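Search the archive Go Advanced

Re: [residents-list] Bus subsidy and the budget vote

Hello all,

Thank you to everybody who has written in since the meeting, and sorry to be slow in answering. I've had a houseful, and I wanted to read the papers properly before I opened my mouth (my wife says this would be a first!).

Stuart Hollis wrote:
> I watched the whole of the January session and I still can't tell
> you who won. Is the evening bus saved or isn't it? The leader said
> one thing and the opposition said the opposite, and then they all
> voted to talk about it again.

Well, Stuart, you're not far off. The evening bus is safe until the budget is passed, and no longer than that. What they voted on was a motion to put off the decision, and it went through by 6 votes, with a few of the ruling group crossing over, which I must say I didn't expect.
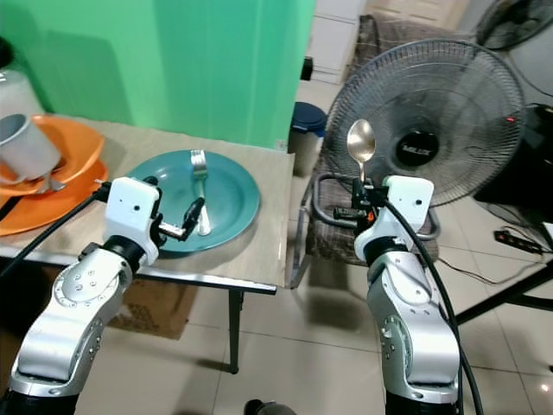
A fork and a spoon, held up by the two arms.

The sum in dispute is 3,000 pounds a month, paid to Rantala to keep the late service running out to Drader and back. The ruling group say it's poor value for the number of people who use it. The opposition say the count was taken over the holidays, when half the regular passengers were at home with their feet up, and I have a good deal of sympathy with that. I asked the clerk for the dates of the count and she was very kind about it, but she hasn't been able to find them yet.

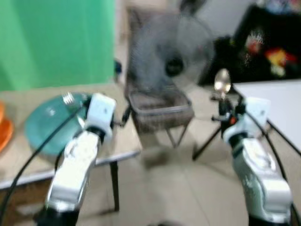

Then there's the petition. When I last looked it had 97 names, and it needs 100 before the council has to give it a slot for debate, so if you've been meaning to sign, do please go and do it tonight! The paper copy is on the counter at the Kornel bakery, and they'll lend you a pen. You can sign if you work here, too, even if you live over the boundary – several people have asked me that.

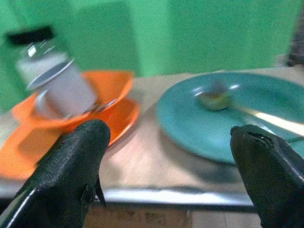

Green wall and beige tabletop, with the metal edge strip along the near side.

One small correction to what was said on this list last week. The council isn't planning to hand the route to Telero. Telero were asked for a price, as any firm might be, and the price is in the appendix for anyone with the patience to scroll that far (it's higher than the present one). I know feelings are running strong, but we do our side no good by passing on things that the papers don't bear out.

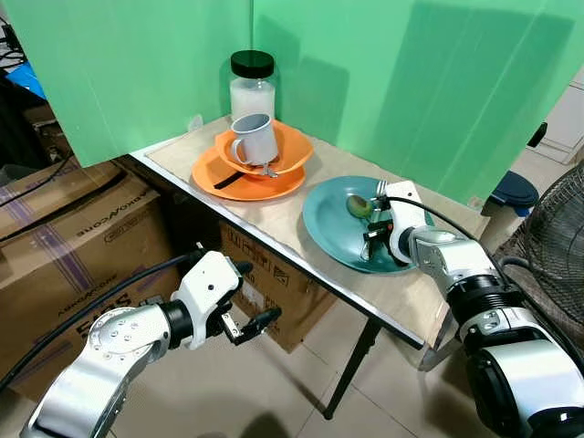

As for speaking at the budget meeting, you need to give your name to the clerk by noon the day before, and you get three minutes, bell and all. I'm happy to read out a statement for anybody who can't get there or who hates standing up in public, so drop me a line off-list and we'll sort it out between us.

With warm wishes to you all, and do wrap up if you're waiting at that stop,
Your neighbour at the top of the hill

2 replies 5 shares

Recent threads
Minutes of the January session
Who draws the ward boundaries?
Re: Re: Library opening hours
Parking permits, the second consultation
Lift wanted to the budget meeting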